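Ticket: Episodes rejected by the cell checker on the bowl and lemon table
Project: Fenis
Opened by: Ezequiel Cifuentes
Assigned to: Aurelia Buzatu
Status: Resolved, one follow-up open

Ezequiel Cifuentes, 8:40 am
Good morning! We passed 2,528 episodes on the taped table last night and I was all set to celebrate, but the nightly check threw out 140 of them with "start cell unknown." The recordings play back fine, the arm data looks clean, and the operators didn't notice anything odd. Every rejected episode comes from the last batch. Checker version is the same as last week. Could it be the tape? The checker finds the blue lines first and works out the cells from there, and we've been working that table pretty hard.

Aurelia Buzatu, 9:15 am
Ooh, good one. I pulled up a handful of the rejects and the line finder is dying in the wrist view, before it ever gets to the objects. It wants clean straight edges. Can you send me wrist frames with as little in them as possible? Just surface and tape if you can manage it.

Ezequiel Cifuentes, 9:32 am
Here you go, straight off the wrist camera:

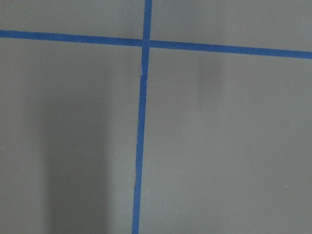

I also reran the checker with the edge tolerance at the default and then at 3. At the default it fails. At 3 it passes most of the rejects, but then it starts merging neighboring cells in the head view, so we'd be swapping one problem for another. Log from the second run:

line_finder: wrist: ok
line_finder: head: ok
cell_map: head: WARN two cells share one label
cell_map: done

Aurelia Buzatu, 10:05 am
That warning is super helpful, thank you! So the tolerance has to be set per camera. Right now both views read it from the same config line, which made sense back when Droveck was the only table and its lines were painted. I'm going to split it in two. While I do that, please find me a wrist frame with bowls in it, because a bowl near a crossing could hide the corner the checker is hunting for.

Ezequiel Cifuentes, 10:20 am
Found one right away.
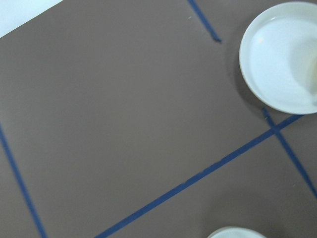 Wrist view, bowl close to a tape crossing.

I love how quickly this is coming together. Urho Eskola says they had something similar on Rurnov, and they ended up letting the head view decide the cell whenever the wrist view couldn't find four corners. Worth borrowing?

Aurelia Buzatu, 11:10 am
Very much worth borrowing. Change is up on the branch:

1. Separate edge tolerance for wrist and head.
2. If the wrist view finds fewer than four corners, use the cell from the head view and mark the episode "head only."
3. Broken lines in the head view get joined if the pieces point the same way.

Number 3 is my favorite. The old code treated every gap as the end of a line, so a row with gaps in it vanished from the map completely. Please rerun the whole rejected batch on this, and leave the tape alone until it's finished so we have the same table to compare against.

Ezequiel Cifuentes, 1:45 pm
Rerun finished! 105 of the 140 now pass, and the cell labels match the operator sheet on every one of them. The rest still fail in the head view too. I spot-checked those and the start cell is hard to call by eye, so I'm happy to drop them and record replacements. The lemon task is short and it's a fun one to run.

Head view for the ticket, so whoever picks this up next knows the layout:

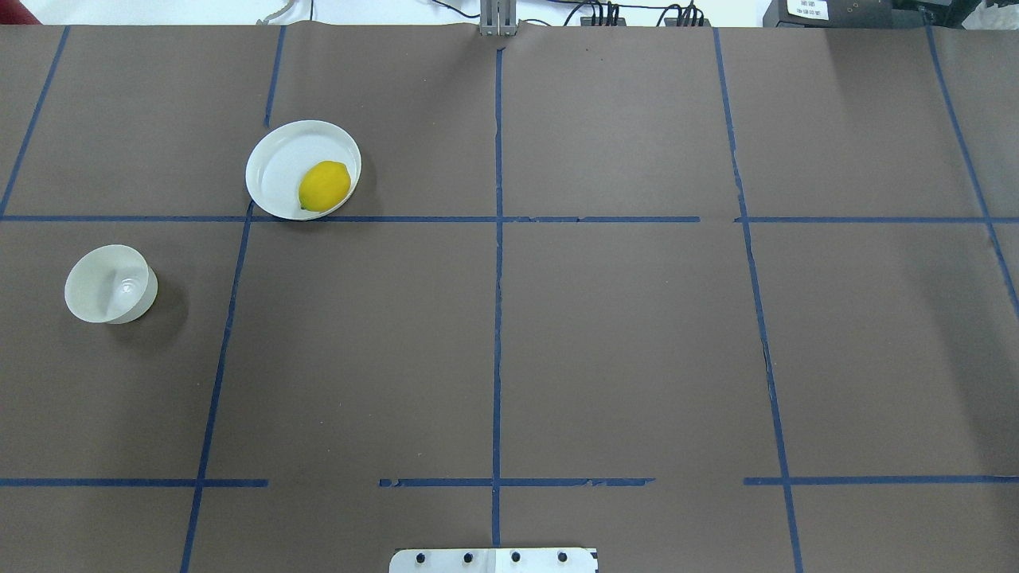 Sirkka Vuorinen, 2:10 pm
Do we need to retrain on the corrected labels before we record more?

Aurelia Buzatu, 2:25 pm
Keep recording. The labels only control how we balance start cells, and the training run reads them fresh each time, so the corrected ones get picked up on the next run.

Ezequiel Cifuentes, 2:40 pm
Great, then I'll queue the replacements for this afternoon with Nuno Quintela operating. Merging the branch now. Follow-up for Aurelia: same config split for the Saarinen table, which still reads the old single line.

Status changed to Resolved by Ezequiel Cifuentes, 2:52 pm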